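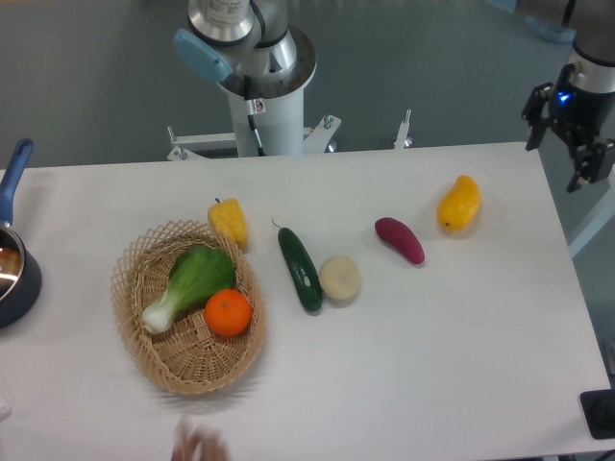
Produce into basket, 16:30 onwards

Gulach cell, September. Me driving, Catinca on resets. Target for this batch 30 episodes, toy veg only. Bok choy and orange start in the basket, the rest loose on the table. Pan stays off to the left as clutter, don't tidy it away.

Cucumber lies on a slant, keep it like that for this batch, we'll vary angle next time. Hands clear before hitting record pls, else the first second has to be trimmed and Mimoza does that by hand.

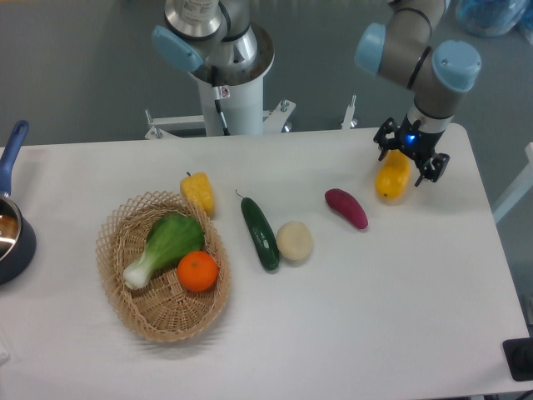
Yellow items: approach from above, fingers only slightly open, slow for the last bit. Reynaldo wants the pause before closing kept in, so no trimming there. Label every pick by item name, not colour, pepper and mango got mixed up in the last set and it took ages to sort.

Episode 16 dropped, lost conection halfway. Numbering carries on from 2041. Ask Baldur re disk space befroe the next lot.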